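Packaging and Materials, Unit 4
Handling, Wear and Cleaning of Storage Containers

Reading before class: chapter on surface wear, and the short sheet on cleaning agents. Bring the container log you started in Unit 3.

1. What a container has to do

A storage container holds goods, keeps them apart from other goods, and lets someone get them out again. Most courses spend their time on the first two jobs. In a working stockroom the third one causes most of the trouble. Goods go in once and may be handled many times before they leave, and each time something touches the walls and the floor of the container.

When you choose a container for a given product, start with the product. Write down its weight, its longest side, whether it can lie flat, and whether it can be damaged by rubbing. Only then look at the catalog. Students who begin with the catalog tend to pick a size that fits the shelf and find later that the goods lean, roll or jam.

2. Wall shape

Straight walls give the most room for a given footprint. Sloping walls give up some of that room. In return, the container can be stacked inside others when empty, and small goods slide toward the floor, where they are easier to see. A steep slope also keeps hands and tools away from the upper edge during picking.

The drawback is at the bottom. A sloped wall meets the floor at a wide angle, and long thin goods tend to come to rest along that line. Dust does the same. If your product sheds powder or fibers, plan to clean the bottom edges more often than the open floor.

3. Kinds of surface wear

We use four terms in this course. Use them the same way in your log.

Scuff: a dull or dark mark left by rubbing. The surface may be sound underneath. Many scuffs are material from the other object and will come off with a mild cleaner.

Scratch: a line cut into the surface. It can be felt with a fingernail if it is deep enough. Scratches hold dirt and cannot be washed away.

Flaking: loss of a coating or paint layer in small pieces. Flaking matters more than scratching for any container that holds open goods, as the pieces can end up in the product.

Stain: a change of color without a change of shape. Record the color and the size, and note whether cleaning changed it.

Two kinds of wear often occur in the same place. Record both. A log entry that says only "worn" is of no use to the next person.
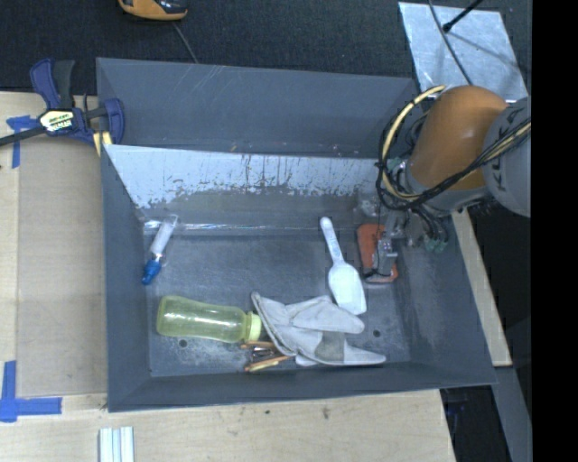

Course handout prepared by D. Brandar
Instructor, Storage and Packaging

4. Seams, holes and tape

Seams are where most containers are hardest to keep clean. A gap too narrow for a cloth will still take in liquid and fine dirt. Inspect seams under a lamp held low and to one side. Light from straight overhead hides raised edges.

Holes in the floor of a container may be drain holes, fastener holes or damage. Do not guess. Check the drawing if there is one. If there is no drawing, write "hole, purpose unknown" and give its position from the nearest corner. A drain hole that has been covered must be reported, and so must an open fastener hole in a container used for small parts.

Tape is a common quick repair. It is allowed on containers in dry storage if all edges are down. It is not allowed where goods are stored unwrapped. Clear tape is easy to miss, so run a gloved finger along the edges of the floor as well as looking. When tape is removed, the glue left behind has to be removed too, or it will collect dust within days.

5. Worked case: the Koller stockroom

The Koller stockroom keeps 719 containers in use for mixed household goods. At the June inspection, 65 were pulled from the shelves. Of those, 13 had flaking on an inside wall and 11 had tape with a lifted edge. No container had both faults. The other 41 were pulled for cracks, missing labels or bad odor.

The first plan was to replace all 65. The stockroom lead asked for a second look. Tape could be taken off and the surfaces cleaned, so the 11 taped containers went back into use after washing. The 13 with flaking were moved to sealed goods only - the wall coating could not be repaired on site. The rest were handled one by one.

Points to discuss on Thursday:

Was it right to keep the flaking containers at all? What would you put on the label so that they stay with sealed goods?

The pulled containers came to 9 percent of the total. Is that enough to justify checking more often than once a year? What else would you want to know first?

6. Cleaning order

Empty the container and shake out loose dirt. Wipe the walls from the top down, then the floor, then the bottom edges. Rinse if the product sheet calls for it. Let the container dry upside down on a rack. Do not stack containers before they are dry - trapped water between them leaves marks and can start mold.

We will use the Cletia cleaner in the lab, at the strength on the label. The Brikari pads are for scuffs only. Do not use them on painted walls.

7. For next time

Finish entries for three containers in your log, at least one of them with sloping walls. Use the four wear terms from section 3 and give a position for each mark. Logs are due at the start of class. Late logs lose one grade step.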